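4.2 Getting to the island: how visitors choose between ferry and flight

When we first sat down with the travel diaries, we expected price to settle nearly everything. The ferry from Endmont takes most of a morning, and the small plane is over before the coffee has been poured, so it seemed fair to guess that people with money would fly and everyone else would sail. The diaries told a gentler and more tangled story than that, and we are very grateful to the 682 travelers who kept them for us through the whole season.

Of these, 436 came by sea for at least one leg of the trip. Many wrote that they liked having the crossing as part of the vacation (one family described it as "the first day, not the day before"), and quite a few mentioned luggage. People staying at Clarlow for a week or more tend to bring a good deal of clothing, and the plane's baggage limit came up again and again in the open comments.

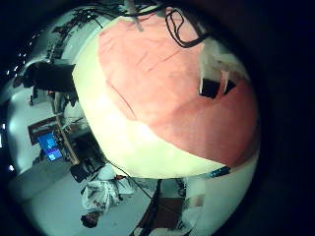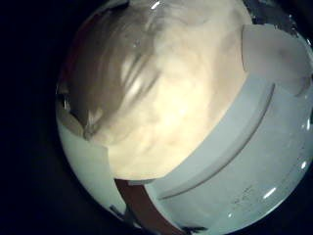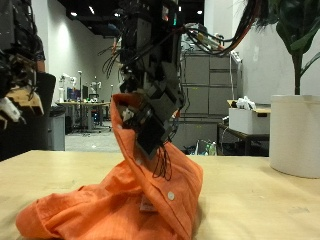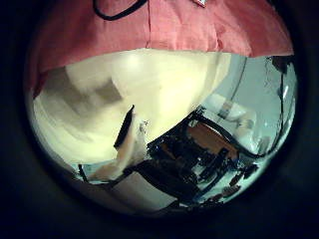
Figure 3. Fabric and soft-looking surfaces at close range, with an orange button-up shirt on a light wooden tabletop in the third panel.

Page last modified: December, 4:15 p.m.

The return trip looked quite different, and we had to go back over our coding to be sure of it. Travelers who had sailed out were often happy to fly home, even at the higher fare, and their diaries speak of tired children, early starts at work and the long wait for the connecting bus at Trarkitz. That bus meets the ferry only 3 times a day outside the summer months, and a missed connection could mean a delay of up to six hours. Anyone who has sat on a harbor bench with a sleepy toddler will feel for them!

We also asked about booking. Those who bought a combined ticket through the Echevarría counter at the harbor seemed calmer about the whole business than those who had pieced the trip together on their own, though we should be careful here, as the combined ticket may simply draw people who like to plan ahead. Section 5 takes this up again with the winter diaries, where the weather plays a much larger part and the plane is grounded more often than the boat.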